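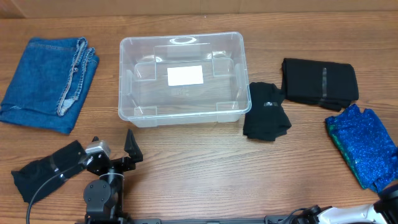 Orla Keane objected, when she read our first plan, that a fold is a habit of the home and should not be judged as right or wrong. We agree with this, and for this reason the present section does not score the quality of folding. It looks only at the order in which mixed garments go into one shared bin, and at how much of each fold is kept when the next garment is placed on it.

4.2 Mixed garments in a clear bin

The garments in the Gellstead set were chosen to differ in weight and in surface. Denim is heavy and keeps a fold by its own thickness. Black sportswear is soft, and in our notes it opens again very soon after folding. The blue glitter fabric is the most difficult of the set: its surface is slippery on the outside and it bends in unexpected places. We kept one black garment bunched and one folded, so that the same color would appear in two states. The jeans were folded in a rectangle with the frayed hem at the right side.

The bin is of clear plastic with rounded corners, and it was always empty at the start. We preferred a clear bin because the lower layers can be inspected through the wall without lifting anything out. In the earlier Lynch set, which was made in December with closed boxes, this inspection was not possible, and 130 packings had to be removed from the analysis.

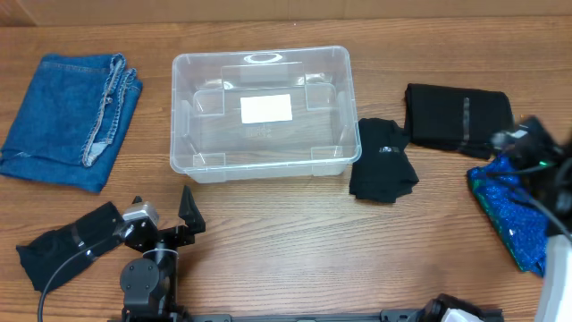 Which garment should go in first? In our results the heavy one, because denim at the bottom makes a flat base and the soft pieces above it move less. When the denim was placed last, it pressed the lower folds to one side of the bin, and they had to be made again. The rule was the same for the Marken households and for the Nurico households, although the second group used smaller bins.

The glitter fabric needs a separate remark. It was the garment most often refolded inside the bin, and 3 of our 10 coders did not agree on whether a refolded piece should be counted as kept. We decided to count it as not kept. This decision makes our final values lower, but it is more simple to repeat by other groups. All 2402 placements were coded again with this rule, and the coding was closed on 31/07/2025.

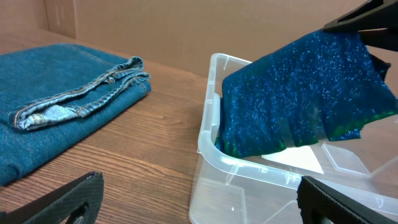 Figure 3. Blue glitter fabric held partly over the clear bin, with the folded jeans at left.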